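Equipment Review: The Skarkis Fin-Ray Gripper, as Shown at the Tistside Open Day

Prepared for the Nandico regional equipment register

Background

The Tistside workshop opened its doors to outside users in December, and Nandico was invited to attend on behalf of its member colleges. The item under review is the Skarkis gripper, a two-finger end tool with printed housing and flexible fingers. Demonstrations ran through the afternoon and were led by Asger Ásgeirsdóttir, who also answered technical questions from visitors. Our reviewers stayed for 3 hours and were given time with the tool after the public session closed.

Skarkis is offered to teaching departments as a kit. The version on show was already assembled and had been in regular use at Tistside during the autumn term.

Construction

The fingers are of the fin-ray type, with thin ribs set between an inner and an outer wall. When such a finger presses against an object, it bends toward the object and wraps partly around it. This makes the design suitable for produce, packaging and other items of uneven shape. The housing is white and the fingers are orange, and the two are easy to tell apart at a distance -- a small matter, but a useful one when a group of students is gathered behind a barrier.

The printed parts appeared sound. We found no cracks in the housing, and the finish was acceptable for classroom equipment. Screws are black, and those on the upright bracket can be reached from outside with an ordinary driver.

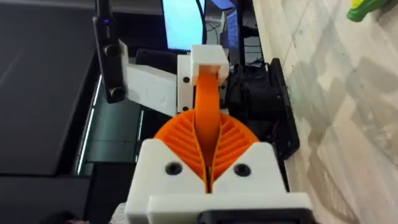 Demonstration

The first part of the demonstration dealt with light objects. The operator used play food of the sort sold for young children, together with paper cups and a folded cloth. Over 100 attempts recorded by the host on the day, 6 ended in a dropped object. Nandico did not verify this count and reports it as supplied. In the portion that our reviewers watched, most drops involved the cloth.

The second part concerned changes of position. Visitors were permitted to move an object between attempts, within a marked area, and the arm was then asked to find it again. Performance was steady, though slower than the printed program had suggested. One restart was needed. It took almost 15 minutes, during which Ms. Ásgeirsdóttir took questions on cleaning and storage.

Sensing and Cables

A black depth camera with two lenses is carried upright on a white bracket to one side of the fingers. The indicator light near its top is small and blue. Staff who intend to teach with the tool should confirm that learners can see it from their seats.

Cable routing deserves closer attention. The demonstration unit had exposed wiring beside the fingers, and we would prefer to see a cover or sleeve on any unit issued to students. Kanaujia, the distributor, has stated that a sleeve can be ordered separately. We were not shown one.
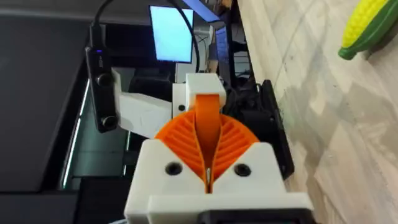
The Skarkis gripper and its depth camera, Tistside workshop.

Documentation

The assembly guide is clear and well ordered. The section on replacing a finger is short -- a single page -- and would benefit from a drawing. Spare fingers are listed by part number, but the guide does not say how often they should be changed. Kanaujia has been asked for a written answer.

Assessment

Nandico rates the Skarkis gripper as suitable for supervised teaching use. It is recommended for departments that already own a compatible arm. Departments buying a first system should arrange a visit to Tistside before placing an order, and should request the cable sleeve at the time of purchase.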